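Can a robot tidy your bedroom yet?

by Birdie Rosenthal

Every few months somebody tells me that robots are about to do all our chores. I have been hearing it since I was at primary school, and I still do my own washing-up. So before you stop making your bed and wait for a machine to turn up, let's have a proper look at what they can and can't do.

Machines that do one job are old news. A washing machine washes. A dishwasher sprays hot water at plates. They are very good at it, but somebody has to put the things in and take them out again, and that somebody is probably you.

Tidying is much harder. Think about what you do when you pick up a sock. You spot it, even if it is squashed into a ball. You know it is a sock. You pinch it hard enough to lift it, you remember where socks live, and you walk there without treading on the cat. You do all of that while thinking about lunch.

A robot has to be taught every bit of it. Much of the practice now happens inside a computer, in a pretend room called a simulation. It's a bit like a video game, and if the robot knocks over a pretend lamp there is no mess to clear up. 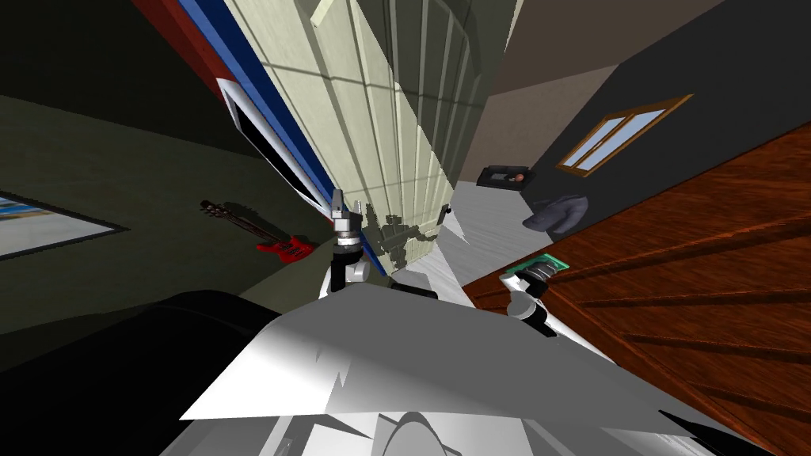
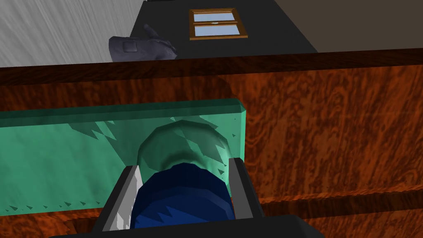
Why can't a robot just copy what a person does?

A robot can copy a movement quite easily. The trouble starts when something changes. If the cup was on the left yesterday and is on the right today, the same movement will grab a handful of air. The robot has to work out where the cup is now and change its plan.

Firms like to show off the good tries. Last September I went to see a tidying robot called Korkside, made by a company named Golter. In the film on their website it puts toys in a box, one after another, very smoothly. When I asked how many goes it took to make the film, the answer was 38. I am glad they told me — plenty of companies wouldn't.

Then there are the big numbers. Another firm, Gratero, says its robot has practised picking things up 4,000 times. That sounds like a lot. But pretend practice is tidier than real life. Real floors are sticky and real jumpers get tangled. A robot that does well in the computer can get muddled in an ordinary kitchen.

What about shops?

Shops are a bit easier, as tins and boxes come in the same shapes every day. The Fairweather warehouse tried a robot arm for filling shelves. It managed 283 boxes in one shift, and then a person had to come and straighten them. I would call that half a job.

So, are they ready?

Not for your bedroom. A robot may manage one small chore, slowly, if everything is where it expects. Next time you see a clever robot film, try asking these:

Has the film been speeded up?
Is somebody steering the robot from another room?
What happens if you move the cup?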